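Início Notícias Consolas Jogos Análises Fórum
Notícias > Consolas > Portáteis

Karkik adia lançamento da portátil para setembro

Maio de 2020

Já não chega no verão. A Karkik confirmou que a sua nova consola portátil só vai estar à venda em setembro – atrasos na produção dos ecrãs, diz a empresa. O preço não mexe: 100 euros, com cinco jogos incluídos na memória. 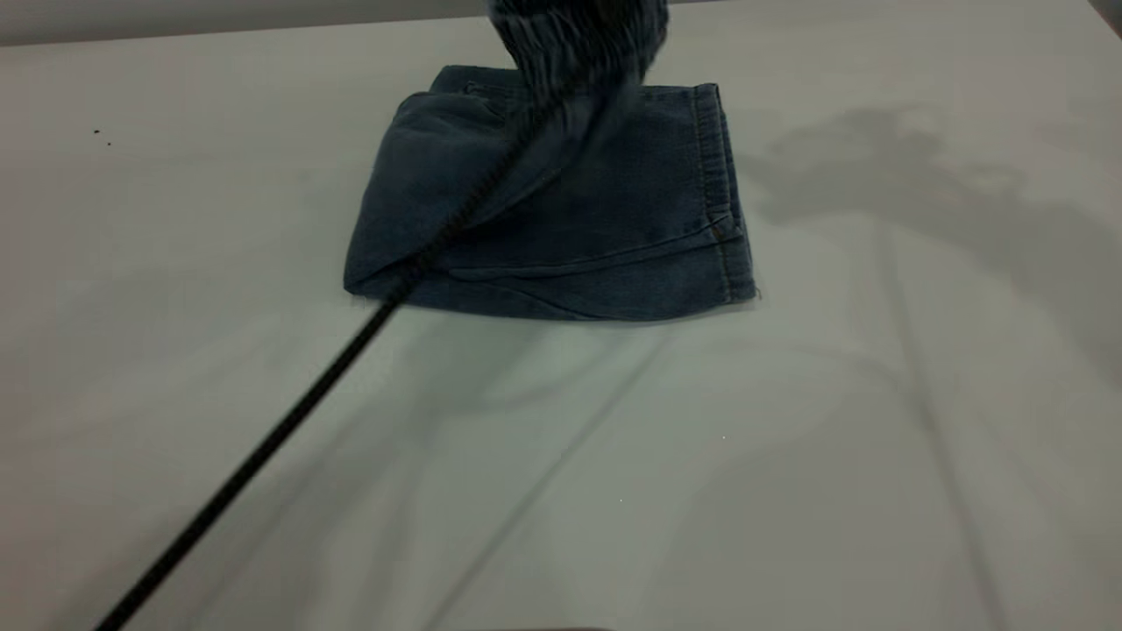

A primeira remessa é curta. São 2,000 unidades, todas para a loja online, e quem fez pré-reserva passa à frente. Mei Haddad, responsável de produto, garante que as encomendas já pagas se mantêm e que ninguém tem de voltar a preencher o formulario.

Entre os jogos incluídos estão Umholm e Villalba, este último do estúdio Ondville. Os restantes títulos ficam para depois. Bereket Abera, que dirige o estúdio, fala em 20 níveis e modo para dois jogadores – mas só com duas consolas, nada de ecrã dividido.
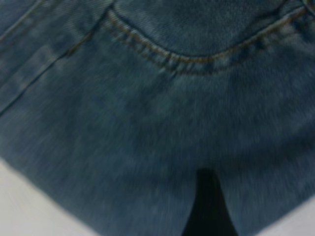

Dá para cancelar a pré-reserva?

Quem já pagou pode pedir o reembolso na área de cliente até ao dia do envio, sem custos. O dinheiro volta pelo mesmo meio de pagamento.

Sobre a venda em lojas fisicas, para já, nem uma palavra.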